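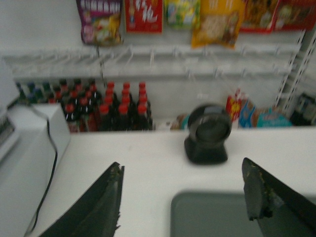
Counter 2, scanner on its stand, soda shelf behind.

2024-03-23, Ellery shop room

Came in to sort out the checkout counter before the Sudodach people use the room. Coralie Pearce had left a note asking for three things: a clear counter top, the scanner somewhere it can be reached from both sides, and the soda shelf left alone. Did the first two. Mostly did the third.

Counter top. Wiped down with the mild cleaner and a microfiber cloth, then again with plain water. The white surface shows every smear when the overhead lights are on, so it's worth the second pass. Do not use the orange cleaner from under the sink. It left a tacky film on counter 1 last time and I spent most of a morning getting it off.

Scanner. Tried it in three places.
First by the back edge. Fine to look at, but you have to lean over to get a package in front of the window, and tall items knock into the shelf.
Second at the front left. The cable gets in the way there and the white box is too close to it. My sleeve caught the cable twice.
Third near the middle, a little to the right, a short way in from the back edge, head tilted toward the customer side. Keeping this one. It leaves room in front to slide things past.

Put a small pencil mark under the base so it can go back to the same spot. If the mark gets wiped off, measure 11 inches from the back right corner of the white box to the nearest point of the base.

Read test. Ran the Ilto cracker box, a Skusen soap refill and one bottle of cola past it, six passes each. The cracker box read every time. The soap refill missed once, on the glossy side of the label. The bottle was the worst of them: the code wraps around the curve and has to be turned to face the window nearly straight on. Two misses out of six. Holding the bottle upright and turning it slowly works better than laying it on its side.

The test item in the price list is 2653. It still comes up with the old name. Left it, Coralie wants to redo the whole list anyway.

Dark gray pad. Left where it was, front right. Cleaned around the rim with a cotton swab, lots of crumbs in there. Don't put the scanner or anything else down on it, even for a minute. People treat it like a tray.

Cable. The thin black one off the right side of the white box still runs down across the counter toward the front. I would like it to go over the back but it's too short to get around without pulling on the plug. Options: longer cable, or a couple of stick-on clips along the side. There were clips in the drawer in February and now there aren't. Added to the order list. Until then, lift items over it, don't drag them.

Soda shelf. Took one bottle from the front right for the read test and put it back in its row. The block is packed tight enough that pulling from the middle brings the neighbors along, so take from the front. Red caps are most of it, dark blue caps are on the far left and a bit farther back. Keep the two separate. When they get mixed the restocking exercise has to be set up again from scratch, and it takes longer than you'd think with bottles that heavy.

It's dim under that shelf on the left. The blue caps are hard to make out from the customer side. A stick-on light strip might do it, but I don't want another cable back there. Battery one maybe. Ask Coralie.

Also moved the stool out to the hallway, it was blocking the walkway behind the counter. Bag hooks on the end panel are still loose. Tightened the screws by hand, they need the longer ones.

To do:
- order cable clips, longer cable if Coralie agrees
- rename item 2653
- longer screws for bag hooks
- try the Skusen refill again with the label turned, see if the glossy side is really the problem
- look at battery lights

Left the counter powered off at the wall. Key is back in the Ellery cabinet, top shelf.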